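Ridgeway House Paint and Finish Log

README for the data files

Last updated January 20, 2021 by Anika Delacroix

What this is

A set of plain CSV files recording the paint colors, wallpapers, stains and hardware used in older homes in Treritville, room by room. I began it when Hazel and I were repainting our upstairs hall and couldn't find out what the last owners had used. Several neighbors on Ridgeway had the same trouble, so the log grew from there.

The current release has 1537 rows from 81 houses. Each row is one surface in one room: a wall, a ceiling, a door, a set of cabinets, a floor. 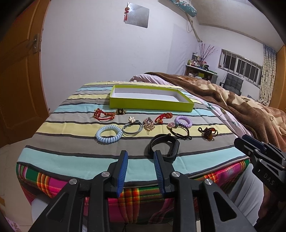 Most rows come from homeowners filling in the form at their own kitchen table. The rest were copied from paint can lids, store receipts and notes penciled inside closet doors. Mwajuma Mussa typed up nearly all of the handwritten ones and marked the words she couldn't read with a question mark. Please leave those marks in if you reuse the file.

Files

surfaces.csv - the main table
rooms.csv - room type, floor level, which way the main window faces
houses.csv - decade built and a house code, no street addresses
colors.csv - color names as written, plus a cleaned-up spelling

Columns in surfaces.csv

house_code: letter and number, matches houses.csv
room_id: matches rooms.csv
surface: wall, ceiling, trim, door, cabinet, floor, other
finish: flat, eggshell, satin, semi-gloss, gloss, stain, paper, unknown
color_as_written: exactly what the owner put down
year_done: four digits, or blank
coats: number, or blank
happy: yes, no, mixed, or blank

The happy column was Rochelle Lindgren's idea. It asks whether the owner would pick the same color again. It is filled in for 1259 rows, and people changed their answers between visits, so we kept only the latest one.

Known problems

Color names are a mess. The same gray shows up under several spellings, and colors.csv fixes only the ones we were sure of. "Off white" was left alone.

Laundry rooms and mudrooms were mixed together until Amos Thibodeaux split them last year. A few combined rooms are still listed as laundry.

Bedrooms are over-represented. Basements and garages are thin.

Blank year_done does not mean original paint. It means the owner didn't say.

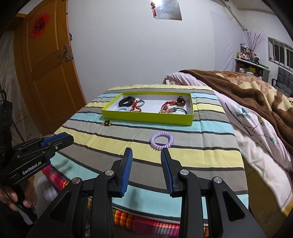 How to add a house

1. Copy the blank form from the forms folder. One form per room.
2. Write the color name the way it appears on the can, even if it looks misspelled.
3. If you matched a color at a store, put the name of the original color and add "matched" in the notes.
4. Skip anything you'd have to guess at.
5. Send the forms to Amos. He assigns the house code.

Allow 20 days before asking where your rows are. We do this on weekends.

Reuse

Free for personal and classroom use. If you print any of it, credit the Ridgeway House Paint and Finish Log. Please don't try to work out which house is which - a few owners joined only on that condition.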